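Thread: Right gripper won't let go after a fold, plus a slipping wrist (long, sorry!)
Board: Arms and Grippers > Faults and Fixes

pegandpulley
25th September
Posts: 517

Hello all! I've been having a brilliant time with the two-arm folding setup, and now I've got a proper fault to chase, so I'm bringing it here.

Short version: the right gripper closes on cloth perfectly well and then sometimes refuses to open. The arm carries on with its moves as if it had let go, so it drags the towel along with it, and last night it pulled hard enough that the shoulder stalled and the whole thing shut down on overload. Bit of a bang when it dropped, too. I had my hand near the front rail and I didn't enjoy that.

Both arms are Vastus kits on the same front rail, driven from a Stitia board each. The cloth is a checkered towel folded into a long strip, and the job is to pinch the near end, lift, and fold it away from the arm. The left arm only waits its turn at that stage with its gripper open. 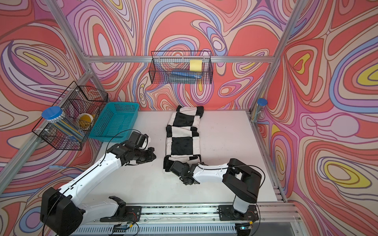 The log says the open command goes out every single time. The position reading for the finger motor just doesn't change. No error from the motor itself until the shoulder gives up. I ran 300 cycles in the air with no cloth and it didn't miss one, which is driving me mad!

Things I've tried: new cable from wrist to gripper, lower closing force (down to 400 on the Stitia scale), different towel. The lower force helped a bit, I think.

Any ideas very welcome. I love this machine even when it sulks.

mottled_hen
If it works in the air and fails on cloth, it's load. Your finger motor is squeezing against something soft and thick, it never reaches the closed position it's been told to reach, so it sits there pushing and getting hot. After a while it protects itself. Some of them do that quietly and just ignore you.

Set the closing target wider, so it stops when it has hold of the cloth. Plush stuff needs far less squeeze than you'd expect.

Iordache
Disagree with the above, or at least I wouldn't start there. I had exactly this and it was fluff. Towel fibres get wound into the finger pivot, a few at a time, and the fingers close fine because the motor is strong in that direction and then they stick. Take the finger off and look behind it with a torch. Mine looked like the inside of a hoover.

mottled_hen
A finger pivot full of fluff would show up in the air too. 300 cycles without a miss!

Iordache
Not if the fluff only jams when the finger is twisted sideways by the weight of the cloth. Which it is, when you're lifting. I'm not guessing, I had it in bits on the kitchen table.

tin_lizard_40
Can we talk about the hand near the rail? You've got an arm that stalls, cuts out and drops. Please fit a stop button you can reach without leaning over the table, and wire it to the motor supply. A stop that only pauses the program is no use to you if the program is the part that's confused. I don't want to spoil the fun, I want you to keep your fingers.

pegandpulley
Fair point, and I've ordered one. Until it comes I'm running from the other side of the room with the plug on a switched extension. My other half is delighted with the new trip hazard.

Right, fluff versus load. I did the sensible thing and went through it with the finger off. Iordache, you were partly right! There was a little grey felt washer of towel in there, lovely thing, I almost kept it. Cleaned it out, put it back, and it still stuck on the ninth fold. So then I did what mottled_hen said and opened the closing target by a few degrees. Much better. 2 sticks in the whole evening where before I was getting one every few minutes.

The other thing I've been meaning to check is whether the fingers are coming down where the program thinks they are. I went through the close-up view from the gripper, which I'd been ignoring because the overhead one is so much easier to follow, and it's really worth doing. You get a much better feel for how near each finger is to the pile.

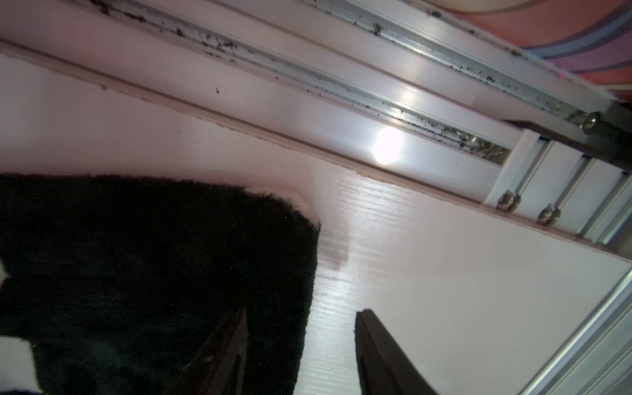 My hunch is that the wrist is slipping on its spline by a tiny amount each time the arm stalls, so after a bad evening one finger meets the cloth before the other. I've put a paint mark across the joint and I'll see if it moves.

sallowbarrow
The paint mark is a great idea, do that on the shoulder as well. While you've got the brush out, give your rails a clean. Grit in the slots makes its way everywhere, and it's murder on anything that slides.

Does the Voltenlow supply still sag when both arms move together? I had no end of daft gripper faults in May that vanished when I gave each arm its own supply. The motor would brown out just enough to lose a command and the board never noticed.

pegandpulley
Ooh. I've got both arms on one Voltenlow. I hadn't thought of that at all, the left one is hardly doing anything when the right one sticks.

sallowbarrow
Holding still takes current too, especially with the arm stretched out. Put a meter on it while the right one lifts.

mottled_hen
I'd still bet on the closing target being most of it. But yes, measure the supply, it costs you five minutes.

Iordache
And keep cleaning the pivot!

pegandpulley
All three on the list. Meter first, then the paint mark, and I'm brushing out the fingers at the end of every session from now on. I'll post the voltage readings when I have them.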